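Search this site Enter keywords Go

Ivatholm > Services > About us

About Ivatholm Garment Care

Ivatholm washes, folds and packs everyday clothing for households and small firms in Plella and Grakeo. The business opened with two folding tables and now runs six, in a single workroom on Raju Street.

Each table is covered in fabric to keep light cotton from sliding. T-shirts are laid out flat, smoothed from the shoulders down, and folded from the hem up. Sleeves go in before the final fold.
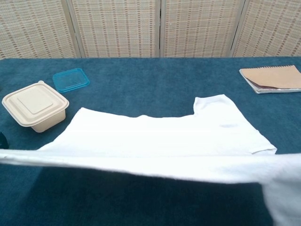
Finished shirts are stacked by size and checked for marks under overhead light. A marked shirt is set aside and treated once more — if the mark stays, the shirt goes back to the customer with a note. We do not bleach without written approval.

Orders are held for up to three weeks after the pickup date. Standing accounts are billed monthly, and rates are reviewed each June. Table linens and work aprons are accepted on the same terms. We do not take leather, down or wool coats.

Contact | Copyright Ivatholm Garment Care | Back to top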